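Right, thread time. We finally got the keys to the big room at Mokmont and I have been grinning for most of a week. I want to write down what we're doing with it while I still remember the order of things. (1)

Background for anyone new here: Karaki is a small shared workspace on the Sakbridge road. Until September we were squeezed into two rooms with one window between them, and that window looked at a bin store. I loved those rooms and I will not miss them. (2)

The new place has GLASS. A whole row of tall panes down one wall with trees outside. I walked in at 5 in the afternoon and the light was coming through the leaves and I just stood there holding a box of extension leads like a lemon. (3)

First decision: no desks pushed up against the windows. I know everyone wants the view, but I've done that before and you spend all summer squinting at your own reflection. Desks go further in, side-on to the glass, and the strip along the windows stays free for walking and standing about. (4)

Second decision: the floor stays as it is. Pale polished concrete, a bit echoey, lovely to roll a chair across. Telmo Segura wanted rugs. I said one rug, later, after we've sorted the wiring, and he is already sending me pictures of rugs. (5)

On to the middle of the room, my favourite bit. I wanted one piece of furniture that belongs to everybody. You put your bottle down on it, you lean on it, you have the five-minute chat that would've been a meeting. It's the table with the white top and the wooden cabinet underneath, and I am ridiculously fond of it. (6)

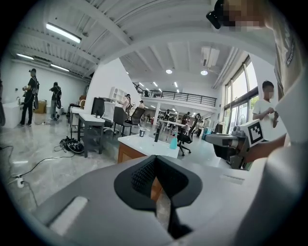 Kirsten Thorlacius replied to that last bit: lovely, but a shared table is a shared dumping ground by the second month, ours at Pluvport had a bicycle wheel on it all winter. Give it a rule on day one or give it up. (7)

Fair! So we have a rule. Drinks can live there during the day, everything goes home with you in the evening. Anything left overnight goes in the cabinet underneath, and you have to go and find it in front of everyone. I think that's gentle enough? Tell me if it isn't. (8)

Now, cables. Oh, the cables. There's a heap of black ones on the floor in front of the white desk and more of them wandering off over the concrete to a white power strip. Black on pale grey, so you do at least see them before you trip. It's the job I keep walking past. (9)

Plan of attack, and please shout if you've done this better. Everything gets unplugged and laid out in a line by length. Short ones go to the desks, long ones get a label at BOTH ends, anything we can't identify goes in a box with a date on it. (10)

Then a tray under each desk, the wire basket kind, with the power strip lifted up into it so that nothing sits on the floor. I've budgeted 70 quid for trays, ties and a roll of labels. Adaeze Nwachukwu reckons I'll do it for 60 if I stop buying the fancy ties. I like the fancy ties. (11)

Someone will ask about the monitor turned sideways on the white desk. I'm a convert! If you read long documents or long anything, try it for a day. Fewer jumps, less scrolling, and you get a bit of desk back on either side for your tea. (12)

Chairs are a proper jumble at the moment. A mesh-backed one on wheels by the middle table, a couple of dark ones and a white one over behind the desk. I was going to make them match and I've changed my mind. People have different backs. Sit in all of them, find yours, and if you want it for good put a bit of coloured tape on the underside. (13)

Sound is the thing I'm least sure of. Concrete and glass together make a dropped spoon sound like a car crash. Unai Arrieta has offered to hang some felt panels on the wall opposite the windows, and I've said yes please to two for a start. If you've hung felt on a painted wall without ruining the paint, I'd love to know what you used. (14)

Next up is cable afternoon. Bring scissors and a torch, I'll bring cake. Amparo Figueroa is in charge of the label maker and I've been told I'm not allowed to touch it — I got carried away last time and labelled the kettle. Kettle's still labelled, by the way. It moves in with us next. (15)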